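Marker in the mesh pot: which camera do you let the pupils use?
Posted by Liesbeth Van Dijk, May 3, 2021

Hello all, and sorry in advance for the length. Our club (we go by Kirnix, fourteen to seventeen year olds, very noisy) is doing the Pluvero exercise in simulation this term. You probably know the sort of thing: one arm, one table, a marker in a black mesh pen pot, some bread to keep clear of, and the pupils have to write the controller themselves. They're loving it! The trouble is that my group has split down the middle over the cameras. Half of them want to work only from the close view, looking down at the pot, and they've grown very attached to it.
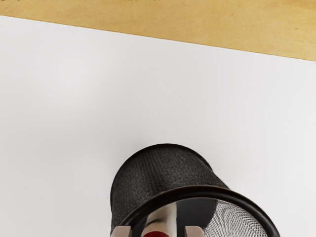 The other half say you can't plan a sensible approach without seeing the whole table, and they'd like to do everything from the side. I've been going back and forth between the two tables like a tennis umpire. We have a limit of 1000 steps per attempt, and both camps are quite sure the other lot are wasting theirs. What do the rest of you do?

---

toonj_workshop wrote:

Lovely to see you back on here, Liesbeth. I'm firmly with the side view people, I'm afraid. We ran the same exercise in September and the pupils who started close up kept losing all sense of where the bread was. Make them look at the room first – the arm, the table, what's between the two – and let them draw the path on paper before they type anything. 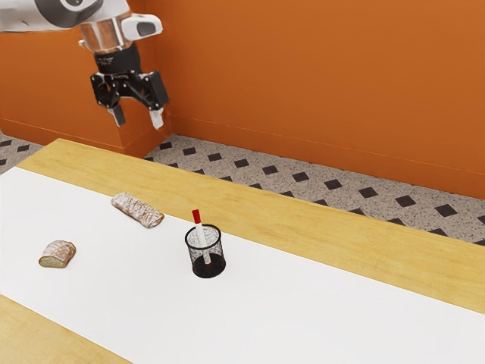
Side view of the table, with the bread and the marker in its pot.

If they can tell you out loud which way the gripper ought to travel, they're ready to code. Mine moaned about the paper for two whole sessions and then asked for more of it.
Toon Jacobs

---

pasta_and_servos wrote:

Have to disagree with Toon, in a friendly way. A path on paper is fine for getting across the table, but the mesh is where our attempts went wrong, and you simply can't judge the rim from that far off. Our group logged 79 attempts and nearly all the bad ones were a finger catching the rim on the way in. I'd have them spend a good long while on the close view with the gripper out of the way, working out the angle of the barrel first. 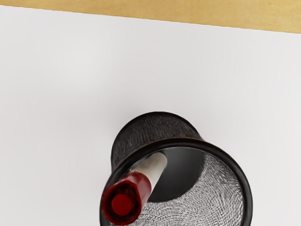
Ask them where they'd take hold, and at what angle, and you'll get a different answer from every child, which makes for a very good half hour. Ours argued about the cap versus the barrel until it was time to go home.

---

toonj_workshop wrote:

All right, I'll give you the rim. But I still say paper first! And please, somebody get them to set a fixed random seed. We use 3144 for everything, so that two pupils comparing notes are at least comparing the same start.

---

Liesbeth Van Dijk wrote:

Thank you both, this is so helpful. I think I'll put them in groups of 4, two from each camp, and have them do Toon's drawing and then the close view before anyone runs a thing. There will be grumbling. I hadn't thought of the seed at all, so that goes on the whiteboard tonight. I'll post again once they've had a couple of sessions at it.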